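# Sillo Blocks on Tables

A set of pictures of children's alphabet blocks being laid out in rows on ordinary tabletops. This card covers release 13 of the Sillo set, put together under the Godel project.

## What is in it

- 1,596 pictures
- 654 short written notes, one per layout
- one plain text index, sorted by table

The blocks are the usual wooden kind with a letter or a number on each face. Some faces have a coloured border and some only have an outline cut into the wood. Worn blocks were left in.

## Tables

The tables are named after the places they came from. Balaskas is the long kitchen table, Skustance the dark one with the heavy grain. Skustance is harder to work with than it sounds – the grain has strong bands in it, and light from the window can wash out part of the top.
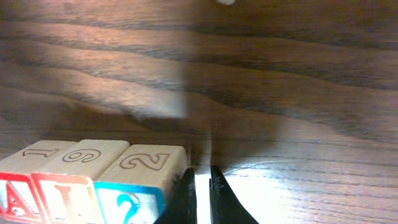
Layouts are kept short. Most are a row of blocks pushed together with no gap, and the notes give the order from left to right. Where a block lies with its numeral on its side, the note says so and doesn't correct it. A 6 and a 9 can't always be told apart when the block is turned, and these are entered as "6/9" in the index. Please don't split them by guesswork.

## Known problems

- Rows near the edge of a table may be only partly in view.
- Up to 10 notes from July have the left and right ends swapped. A fix is planned.
- Letters on the front faces are sometimes blurred. If a letter can't be read, the note has a dash in its place.

## Use

Free for teaching and study. If you re-sort the pictures, keep the table names as they are – the index depends on them.

Last changed Oct 15, 2025

Comments (3)

**tallpine:** Is there a list of which blocks have the coloured borders? I only need those.

**m_orrel:** Not as a separate file. Search the notes for "border", they're fairly consistent.

**quillbox:** The 6/9 entries broke my import because of the slash. Swapped it for an underscore and it went through.

Contact the Godel project | © Sillo 2025 | Back to top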